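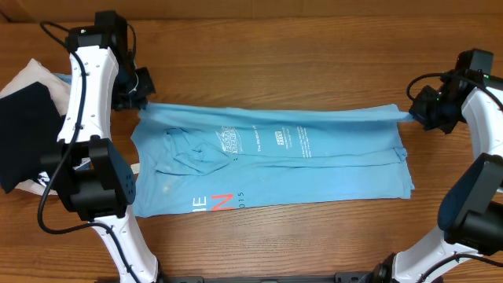 Why does a folded T-shirt not stay folded in the drawer?

Mostly the problem is in the first fold. When the sleeves are not flat before the body is folded, the fabric inside pushes back and the package opens when somebody pulls the shirt next to it.

# Folding and Storing T-Shirts in a Shared Student House

Project report, course Household and Textile Care, Prekent College

## 1. Background

I live in Flungate, a student house where 10 people use one laundry room. The room has a long table for folding and a wall with drawers. The drawers are small, and in the winter months they do not close well. For my project I wanted to find a way of folding that takes little space and that a tired student will still do in the evening.

I chose T-shirts only. Trousers and sweaters have other problems and I had not enough time for them.

## 2. Material

I used 18 T-shirts, all of them cotton or mostly cotton. Many were old shirts from events, with a print on the front. I did not iron them. They were washed at a low temperature and dried on the rack, and I folded them the next morning.

All folding was done on a wooden table. I tried first on my bed, but the mattress gives way under the hand and the edges become crooked.

## 3. The methods

I compared 2 methods.

**The flat fold.** The shirt lies with the front down. Each side is folded to the middle, with the sleeve turned back so that it lies along the side. Then the shirt is folded in half from the bottom and in half again. The result is a flat square, and the squares are put in a pile.

**The standing fold.** The beginning is the same. After the sides are folded in, there is a long rectangle. It is folded in half and then in thirds, until it is small and firm enough to stand on its edge. The shirts are put in the drawer in a row, like books.

My housemates call the second one the Nono fold, after the cat of the house, who likes to sleep on the row when the drawer is left open. I use this name in my notes, but in the report I write "standing fold".

## 4. What I observed

The standing fold needed more time in the beginning. After the first evening the difference was small. The long rectangle is the important step. If one end is wider than the other, the small package leans and the whole row leans with it.

Sleeves were the part where I made most mistakes. A sleeve that is bunched up makes a thick place, and every fold that comes after it goes over this thick place. I learned to stop and smooth the sleeve with the side of my hand before I continued. Pulling at one corner helps to make the fabric straight, but when I pulled too hard the bottom edge twisted.

Shirts with a big print behaved differently. The print is stiffer than the cotton around it and it does not like to bend. I got better results when the fold was next to the print and not across it.

The piles of flat folded shirts looked very good on the first day. After 4 days they were mixed up, and the shirts at the bottom had not been worn. In the drawer with the standing row I could see all the colors at once, and the row stayed in order for longer.

## 5. Problems

The Michiels drawer insert that I borrowed from the house next door was too high for our drawers, so I had to use cut cardboard as a divider. It became soft after some weeks. Very thin shirts did not stand alone even with the divider, and I returned them to the pile.

I also did all the folding myself. A person who folds faster or with less patience can get another result, and I would like to repeat the test with my housemates in March.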